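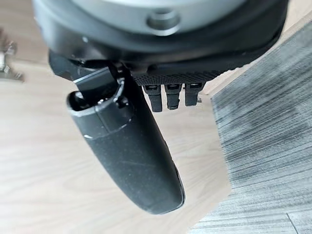 Manipulation Group – Evaluation Notebook

16th April. Kukstead hand kit, on approval from Gustari. Entry by K. Begum, comments from G. Medina where marked GM.

Purpose: decide whether to keep the two-hand kit with the teleoperation license or send it back and stay with parallel grippers for cabinet and shelf work. The loan started in February. Bench tests (grasp force, repeatability, finger travel) are in the previous entries and are not repeated here. From now on the work is on office furniture only.

What the kit consists of, for anyone who picks this up later: left and right hand, wrist adapters, Laing control box, Kistuder operator software, one spare finger set. The price quoted for the spare set is 436 and the lead time is long. The sales sheet lists 500 hours between finger inspections. The service sheet in the same box says 300. I have written to Gustari asking which one applies and will plan on 300 until they answer.

Thumb: black shell, faint scuffs and light streaks on the surface. Cosmetic, no action. The seam below the knuckle is the place I want checked at each inspection, as any play there would show up as drift in the pinch calibration. GM: agree, add it to the inspection card. Also add the textured strip at the lower edge of the palm plate.

Setup for the furniture work. Wood cabinet beside the desk row, upright bar handles, concealed metal hinges, dark blue files on the interior shelf. Carpet tile on the floor. Base parked before each attempt, arms only after that. Operator on the Kistuder client, second person on the stop button. 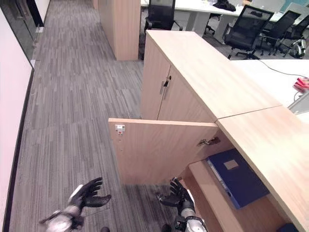
Lower door open, both hands below it. File flat on the shelf.

Notes on the approach:

Working on low doors puts both forearms near the bottom of the head camera view. The hands are visible but the operator has little warning before a fingertip reaches the door edge. Kistuder allows a second view in a corner window. It should be on by default for this task, and it is a per-user setting, so every new login starts without it. Request sent to support.

Handles. The bars are slim. The default "power grasp" preset closes all fingers at once and is too coarse for them. Use the hook preset with the thumb parked open, then pull from the base of the arm with the wrist locked. For pushing a door that is already ajar, use the backs of the fingers at low stiffness.

Files. They lie flat, so there is no spine to pinch from the front. Plan is to slide one to the shelf edge, support it from below with the left hand, and bring the thumb over the top. Not to be tried at full speed until the stiffness limits are confirmed by Gustari.
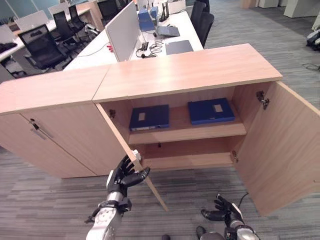
Right compartment. Left door partway, right door wide open, files on upper level.

Two-door case: GM wants one hand assigned per door and no crossing over. I would rather let the operator choose, but for the comparison with the parallel grippers her rule is easier to score, so we use it. Each door counts as a separate attempt.

Cable management is the weak point of the kit as delivered. The clips supplied with the wrist adapters are too small for our harness. Printed replacements are in the drawer marked 2. Check slack at full reach before powering the arms, and keep cables out of the swing of the doors.

Documentation: the adapter drawing has the bolt pattern mirrored for the left side. The parts are correct, the drawing is not. Do not machine anything from it.

Position so far. Hardware acceptable. Software usable, presets need work. Support answers within a day but tends to quote the manual – ask for Laing firmware notes directly. GM leans toward keeping the kit without the annual service plan. I want the inspection interval in writing first.

Open:
Gustari to confirm inspection interval and stiffness limits.
KB to write the hook preset into the shared profile.
GM to draft the scoring sheet for doors and files.
Purchase decision stays open until the gripper comparison is done.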